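Home | News | Programs | Facilities | Support | Contact

Filed under: Studio News, Relocation

Dendier Studio Completes Move to Gagnon Building

1st October

Dendier, the nonprofit art and recording studio, has completed its move to the second floor of the Gagnon Building on Skomow Street. Members were admitted to the new rooms this morning, and the former premises on Mill Lane have been returned to the landlord.

The move was approved in July, after the studio was informed that its lease on Mill Lane would not be renewed. The new lease runs for 11 years and covers 2554 square feet, divided into a shared workroom, a recording room, a small office and storage. The recording room has been placed at the rear of the building, away from street traffic. The shared workroom faces north and will remain open to all members during posted hours.

Construction was limited to interior partitions, sound insulation and new electrical service. Work on the recording room door is not yet finished. Until the permanent door is installed, recording sessions will be scheduled in the evening only, and members who hold daytime reservations will be contacted by the office to arrange a new time. No session fees will be charged for reservations that cannot be moved.

Funding for the project was provided in part by a grant from Fundska, which also supported the studio's printmaking program at the former address. The remaining cost was met from reserves and from member contributions. A full statement of expenses will be included in the annual report.

Membership currently stands at 324. Existing membership cards will continue to work at the street entrance, but a new code is required for the second floor. Codes have been sent by mail to the address on record. Members who have changed address during the year should notify the office before visiting. The freight elevator may be used for large canvases, instruments and equipment, and must be reserved one day in advance.

Storage lockers have been assigned in the same order as at Mill Lane. Items left in the old lockers were packed and labeled by staff and are being held in the office. Any item not claimed within 60 days will be treated as a donation to the studio.

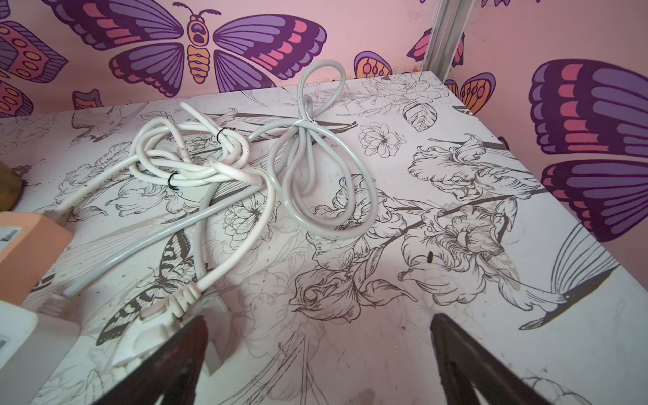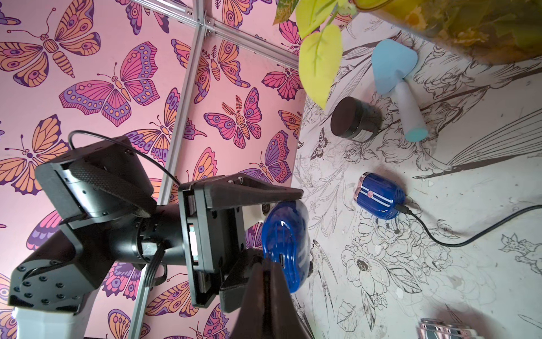
Public Opening and Fall Schedule

A public opening will be held later in the season, once the recording room is in full use. Attendance will be limited to 200, in keeping with the occupancy permit for the floor, and admission will be free. Registration will be announced on this page.

Fall classes in drawing, bookbinding and basic sound editing will begin as planned in the shared workroom. Persons already enrolled do not need to register again. The mailing address and telephone number of the studio have not changed.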